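From: Yaw Osei
To: cell-maintenance list
Subject: Re: [cell-maint] Sim cell: fingers landing short after the gripper swap

On the question raised yesterday about the simulated block cell. I have been through the set-up and can reproduce the fault. Notes follow, with the quoted message first for anyone who joined the list in March.

> Since the gripper model was changed, the sim cell at Devwood
> misses its grasp point. The fingers stop short of the block on
> the descent, close on the top edge and sometimes tip it over. The
> purple zone and the block starting positions are untouched. The
> same job file ran clean before the change. We have re-imported
> the arm twice and it makes no difference. Is this the tool
> offset, or do we need to look at the contact settings? The
> Warport notes say to raise the contact stiffness first, but I
> would like a second opinion before anyone touches it.

It is the tool offset. Please leave the contact settings alone for now. Raising the stiffness will hide part of the error at low speed and bring it back at full speed.

The new gripper model has its origin at the mounting face. The old one had its origin between the fingertips. The job file still holds the old value, so every target in Z is out by the length of the hand. Somebody at your end has already put in a partial correction, which is why the fingers reach the block at all. Remove that first. It is in the Karpenko post-processor, under the tool table, and is easy to overlook.

Order of work:

1. Stop the job and reset the cell. Do not pause it. A paused cell keeps the old tool frame in memory.

2. Clear the correction in the tool table, then set the tool frame from the fingertip centre with the fingers closed. Save under a new name.

3. Load the wrist camera view and jog down over the yellow block by hand. Stop with a finger on either side of it and neither one touching. Check that the gap looks the same left and right. If the two gaps differ, the fault is in rotation about Z and step 2 has to be done again. Ignore the other blocks at this stage, although in my run the cyan one was directly behind and worth watching for clearance. 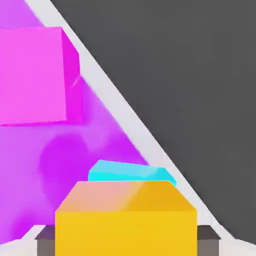

4. Close the gripper and lift by a small amount. Read the finger positions from the log, not from the screen. Both should settle within 8 steps of the command. Mine settled in 3.

5. Move the arm back and check the whole layout from the fixed camera before running the job. You want the base where the job file says it is, the zone in its usual place on the table and all four blocks loaded. A block that has been spawned inside the table top will jump on the first step and can end up anywhere, so look at the resting positions as well as the list.

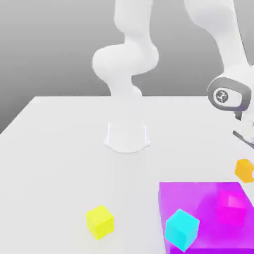 Fixed camera view. Yellow on the white table, cyan and magenta in the purple zone, orange just beyond its corner.

6. Run the full set with random starting positions. I used 144 starts with a limit of 600 steps each. Keep the seed list so that the next person can run the same set.

With the offset put right, I had no early closures in that set. There were 3 failures. In each the hand came down with a finger over a neighbouring block, which is a planning matter and was there before the swap. I have left it out of this thread.

Two further points on the model itself.

The finger collision shapes in the new gripper are plain boxes. The visible shapes have slanted tops. If you judge contact by eye from the wrist camera you will be slightly out, and you may think there is still an error when there is none. Turn on the collision overlay before reporting anything under this heading.

Secondly, the zone is only a marker and has no collision shape. A block set down on it rests on the table. If you see blocks sitting high over the zone, someone has switched its collision on, and the fix is one line in the layout file.

As to the Warport notes, the advice on stiffness was written for the older Amier hand, which had soft pads. It does not apply to this one. I will ask for the page to be changed.

Could whoever looks after the Devwood copy please confirm:

- which version of the job file is live
- whether the partial correction was put in by hand or by a script
- whether the fixed camera has been moved since the swap

If it was a script, it will write the old value back at the next restart and the fault will return. Send me the script as well in that case, along with the start-up log. Plain text please, as the list strips most attachments.

Yaw Osei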